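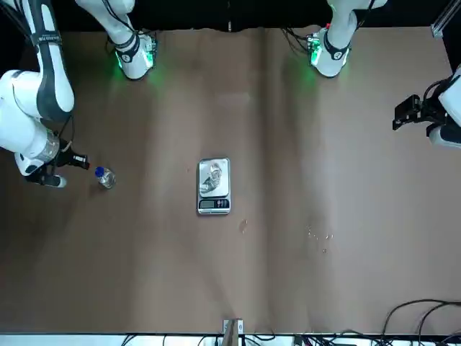
Progress report to the Broten Fund, 19th November

Project: Drinking water points, Munum valley
Prepared by: Dymphna Lenihan

Summary

Two of the 3 planned water points are open. The last, at the lower school, is waiting for a pressure valve and should be finished within 28 days of delivery. Spending is within budget.

Work done this period

The trench from the spring box to the upper houses has been filled in and reseeded. Yeison Cusi's team laid 984 metres of pipe against a planned 1000. The shorter run came from moving one bend away from the churchyard wall, and the parish has agreed the new line in writing.

Samples from both open taps went to the laboratory in Taipe. Both passed for bacteria. Iron was a little high at the upper tap, so Carmela Messina has asked for a second test after the line has been flushed again.
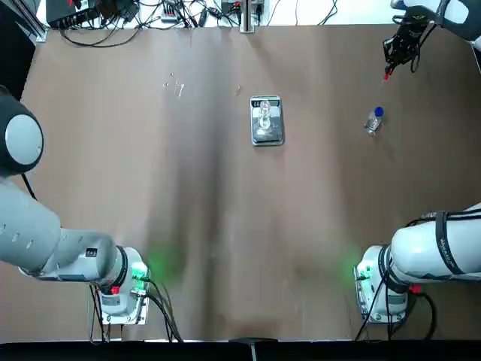
Brown tabletop, with a green indicator light at the base of the left arm.

Problems

The valve supplier, Plirisia, sent the wrong thread size and has taken the part back. We have not been charged. Rain closed the track to the lower school for part of November — the digger was kept in the village and hire was paused.

Ladan Azimi has met the families on the east side, who would like a tap nearer the road. This is outside the present grant and we have made no promises.

Next steps

Fit the valve and pressure test the lower line.
Repeat the iron test.
Hand over the maintenance log and spare keys to Esko Savolainen.

We are not asking for any change to the payment schedule. Receipts for pipe and digger hire are attached.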